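Visit to Eltedex, Tirnondale: notes for our equipment plan

On May 22, 2020 I went with Iman El Idrissi to the open day of Eltedex in Tirnondale. We have to present our equipment request in October, and I wanted to see the small arms working before we write any number on paper.

We were received by Markos Stefanou, who leads the demonstration room. He gave us coffee and a price sheet, and I must say I liked that he gave the prices first. The arm itself is the larger part, as everybody expects. What surprised me was the rest of the sheet: the two-finger gripper is 2275 euros, the wrist camera with its cable is 1000, and the training for our operators is 2000 if they come to Tirnondale and do not ask the trainer to travel.

Iman asked if we could start without the wrist camera and add it later. It is possible, said Markos, but then the cable must be put on the outside of the arm, and he does not recommend it for a table where people also work. We wrote this down as a question for Themis Kokkinos, who keeps our budget and will surely ask the same thing.

After this we moved to the sorting table. The work there is with light, small parts of irregular shape, and for this they use foam letters and plastic plates. For us it is a good comparison, because our seals are also soft and they never lie twice in the same way. 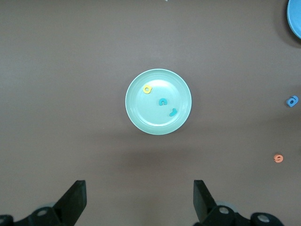
The sorting table from the wrist camera, with three letters on the green plate and the gripper fingers at the bottom.

I stayed at this table longer than planned. My question was about the fingers. Ours would need to be changed for each family of parts, and the spare pairs are not in the gripper price. Markos will send a separate offer for them. He also advised to plan five days for installation – our draft had only two, so the production calendar must be corrected.

In the afternoon there was a short talk by Asanka Kumarasinghe from Purance about leasing. Leasing makes the first year easier, but the service contract is then obligatory and you cannot choose who does the repairs. Stavros Antoniadis, whose workshop already bought one arm, told us at the break that he would buy again and not lease.

Still open for us: the price of the spare fingers, the delivery time, and whether the old bench can carry the base plate. Iman will measure the bench next week.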